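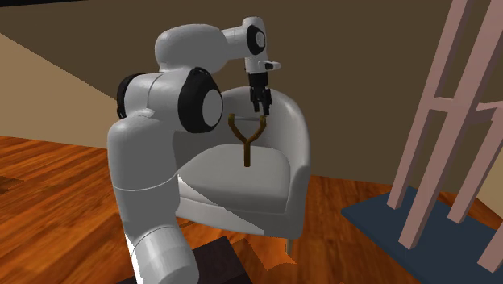 My running club in Drandale has finished its winter break, and last month I played my first full match for the football side as well. I say football side, but we are eleven people who work in different places and who agreed to wear the same green shirt. We play in the lowest division, against villages mostly. Our first opponent after the break was Hindura.

I should explain that I am a left back. I didn't choose this. When I came to live here, the team needed a left back, and I had a left foot. Before that I played in goal for many years, so I still have the bad habit of shouting at everybody.

The pitch at Hindura is on a slope, and with the wind it is like two different sports. In the first half we played uphill and we could hardly pass the middle line. They scored after 11 minutes from a corner, and again after 30, when our goalkeeper and I both waited for the other one to take the ball. It was my ball, I think. I said so at half-time and felt a little better.
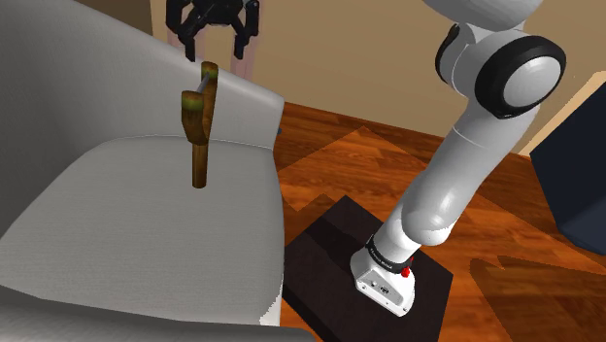
In the second half the slope was ours. We scored quickly, a low shot from outside the area, and then we had a penalty which hit the post and came back to the same player. He put it in the net and started to celebrate, but of course this is not allowed if nobody else has touched the ball. The referee was very patient and explained the rule to us two times. Hindura found it very funny, and after the match I also found it funny, but not before.

So we lost 2–1. My legs were finished with twenty minutes still to play, and I had to ask to come off. I had trained all winter with the runners, long and slow, but football is stopping and starting again, and for this I was not ready. In March I want to do short sprints on the path behind the old Bilyk factory, where it is flat and there are lamps in the evening.

Next we play at home against Akine. They beat us 4–0 in autumn, and their number 31 is the fastest player I have ever seen in this division. He plays on the right wing – on my side, naturally. If somebody knows how to defend against a person who is simply faster, please write it in the comments. I have already tried standing further back.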